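Search this site
Type and press enter

Malhotra Community Beds: Progress Report to the Bultton Fund

August
By the Malhotra planting office

Reporting period: spring planting through midsummer. The grant covers plants, soil, edging and irrigation parts for the public beds at Malhotra and the container program along Studier Street.

Planting

The long border on the south side is planted end to end. We put in 1,167 perennials against a plan of 1,100, the extra plants coming out of a late discount from Wultodance Nursery. Most are coneflower, yarrow, bee balm, salvia and little bluestem. Losses to date are 184 plants, nearly all of them bee balm in the low corner by the parking lot, where water stood after the heavy rain in late spring. We have stopped replanting that corner until the drain is fixed. In fall we would like to try swamp milkweed and Joe Pye weed there, at no added cost to the grant.

The shade bed under the maples is behind. Roots were thicker than we expected and the auger would not get through them, so planting has been by hand. Ferns and foamflower are in on the east half. The west half is mulched and waiting for cooler weather.

Containers

All of the street containers are planted and on a watering route. The first round of pansies came out when it got hot, and we replaced them with lantana, sweet potato vine and dwarf zinnia. The zinnias have mildew on the lower leaves. We are watering in the early morning and have thinned the worst of them. Geraniums did poorly in the dark pots on the west side of the street and will not be ordered again for that location.

Potting mix was changed partway through the season. The first delivery drained too fast and the containers needed water twice a day. The second has more bark fines and compost and holds through a normal day without trouble.
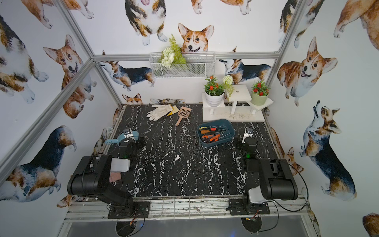
Light blue scoop and teal-blue tray on the tabletop.

Seedlings and propagation

We grew part of the stock ourselves this year. Germination was good for coneflower and yarrow and poor for columbine, which probably needed a longer cold period. The columbine seed left over is in the refrigerator and will be sown outdoors in late fall.

Cuttings of salvia and catmint are rooting in trays on the north bench. These are meant for the shoulder of the long border next spring. We have set aside 500 plug cells for them and will not need to buy trays again before then.

Irrigation

Drip line is in for the long border and the first stretch of the shade bed. Two of the pressure regulators failed and the supplier replaced them under warranty. The timer is set for 5 a.m. The low corner has been capped off until the drainage work is done.

Budget

We have $3,422 left in the materials line. Most of that is committed to fall bulbs, leaf compost and the remaining drip fittings. Edging came in under the estimate after we reused the steel strip from the old rose bed. Soil came in over, on account of the second potting mix delivery. We ask the fund to approve moving the edging balance to the soil line. The total does not change.

Work planned for the next period

Drain repair in the low corner, then replanting.
West half of the shade bed.
Bulbs in the long border: alliums, species tulips and camassia.
Pull the summer annuals from the containers after first frost and replace with dwarf evergreens and winter heath.
Divide the older daylilies by the gate.

The next report will follow once the bulbs are in. Receipts for this period are attached separately.

Recent items
Studier Street container watering route
Fall bulb order list
Notes on the low corner drain
Perennial losses by bed
Leaf compost delivery dates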